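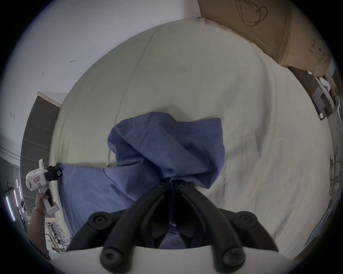
Blue cotton on the bed

Bosine Track in four days or five?
Trekking forum > Guided walks

pylyp_b
Posted 07/07/2018
Hello to all. I have booked the Bosine Track with Pakiter for the end of July and I must choose between the four-day and the five-day walk. The price is almost the same. I am 27 and I run two times a week, but I have never carried a full pack for more than a weekend. The office told me that both are suitable for me, and this did not help me very much. What would you choose?
Pylyp Bondarchuk

frauke_t
Five. On the four-day walk you do the Palomino ridge and the descent to Mellard in one day, and the descent is where people hurt their knees. I have guided there for three seasons, for another company. The strong runners were often the ones who suffered on that day, as they went down too fast in the morning.

Zakhar H.
I must disagree with Frauke a little. I did the four days last year and I was not in special shape. The long day is long, yes, but you start at 5 and you have the whole day for it. On the five-day walk you stop at the upper camp after lunch and then you sit in the wind with nothing to do.

frauke_t
Zakhar, you had dry weather, I think? After rain the clay below Palomino is a different path. Also, the stop at the upper camp is when the guide tells the history of the old supply line. The four-day groups hear it while they walk, and half of them are too far back to hear anything.

Zakhar H.
It was dry, that is correct. I still say that a healthy person of 27 can do it.

erasto_nyanda
Can I ask about the porters? For me this was the deciding point. I asked Pakiter by e-mail and they answered that the porters are paid per day, so on the longer walk they earn one more day. Please ask it again yourself, as my e-mail is from two seasons ago.

oksana.l
I took five days with my sister and we did not regret it. Pylyp, train with the stairs and the pack, and train the going down too. Our last climb before Mellard was 400 meters and everybody was afraid of it, but it was the easy part.

pylyp_b
Thank you, all of you. I had not thought about the porters. I am now more for five days, but Zakhar, what did you carry yourself and what did you give to the porter?

Zakhar H.
Water, rain jacket, food for the day, camera. The rest went with the porter – and take poles, on this point Frauke and I will agree.

frauke_t
We do. Two poles, not one.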